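Bin picking build moves to the bench at Dakora workshop

Tuesday, April 11, 2023

The bin-picking project at the Dakora shared workshop has moved from drawings to a working bench. Members have been building the cell since January on a secondhand KUKA arm, and the first full sessions over the metal bin are now under way.

The budget for the build was set at $3315. Of that, $900 went to the gripper and its fittings, and most of the rest paid for cables, hose and a replacement controller fan. The bin came from a Salminen parts washer that was being scrapped. It is held at the back with bar clamps, so it can be taken off the table when the woodworkers need the space.

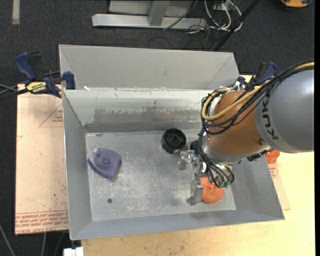 Prarent Automation Group, Dakora Shared Workshop

Work at the moment is on mixed items. The group puts in objects of different shapes and surfaces, such as the purple plastic piece with a knob, the black cylinder and the fuzzy orange one, and adjusts the approach angle for each. Picks close to the side walls are slower to set up than those in the open part of the floor.

The control software is a set of scripts the group calls Candel. A new version with better handling of cable slack is being tested, and the log now covers 2000 attempts.

The workshop is open to members on weekday evenings. Anyone who wants to join the build should sign up at the front desk and complete the machine safety course, which costs $85.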